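블로그 > 일상과 일 > 로봇 이야기
홈 글목록 방명록 소개

12월이 되니 한 해 동안 적어 둔 메모를 들춰 보게 되네요. 2023년 12월, 오늘은 주방에서 양팔 로봇을 돌릴 때 우리 팀이 지키는 규칙 이야기를 해 볼까 합니다. 거창한 표준 문서는 못 되고요, 냉장고에 붙여 두는 종이 한 장에 가까운 물건이에요 (그래도 그 한 장을 쓰느라 11월을 거의 다 보냈답니다!).

초안은 셀로름 아콜고 씨가 잡아 주셨어요. 처음엔 항목이 어찌나 많던지, 다 읽다 보면 국이 식겠다고 다들 웃었지요. 그래서 줄이고 또 줄였는데, 끝까지 살아남은 것이 물가 규칙입니다. 싱크대 근처에서는 팔 속도를 평소의 절반 아래로 낮추고, 케이블은 움직이기 전에 손으로 한 번 훑어서 어디 걸릴 데가 없는지 봅니다. 조리대 앞쪽 모서리처럼 팔이 닿기 쉬운 곳은 완충재로 덮어 두고요. 에어캡이면 충분해요. 값도 싸고, 해지면 바로 갈 수 있으니까요. 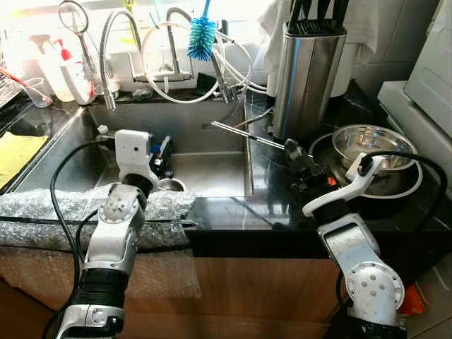
그다음이 도구 규칙인데, 저는 이쪽에 애착이 더 갑니다. 그리퍼에 젓가락처럼 길고 가는 것을 물릴 때는 끝이 사람 쪽을 향하지 않게 하고, 작업 반경 800mm 안에는 아무도 들어가지 않기로 했어요. 사람이 다가가야 하면 먼저 멈춤 버튼을 누르고, 큰 소리로 "멈췄어요" 하고 말합니다. 처음엔 그 말이 얼마나 쑥스럽던지요. 지금은 집에서 가스불 끄면서도 저도 모르게 외칩니다.

칼과 가위는 아직 의견이 갈려요. 에프티미아 스테르기우 씨는 로봇이 켜져 있는 동안엔 전부 서랍에 넣자고 하시고, 저는 진짜 부엌에서 쓸 로봇이라면 늘 있는 물건 곁에서도 얌전해야 한다는 쪽이에요. 일단은 로봇이 날붙이를 잡는 일만 금지해 두고, 보관 위치는 다음 개정 때 다시 이야기하기로 했습니다.

참, 종이 맨 아래에는 두 사람이 함께 있을 때만 전원을 켠다고 적혀 있어요. 한 사람은 화면을, 다른 한 사람은 팔을 봅니다. 혹시 비슷한 규칙을 만들어 쓰시는 분이 계시면 방명록에 남겨 주세요. 특히 물 묻은 그릇을 어떻게 다루시는지 무척 궁금합니다.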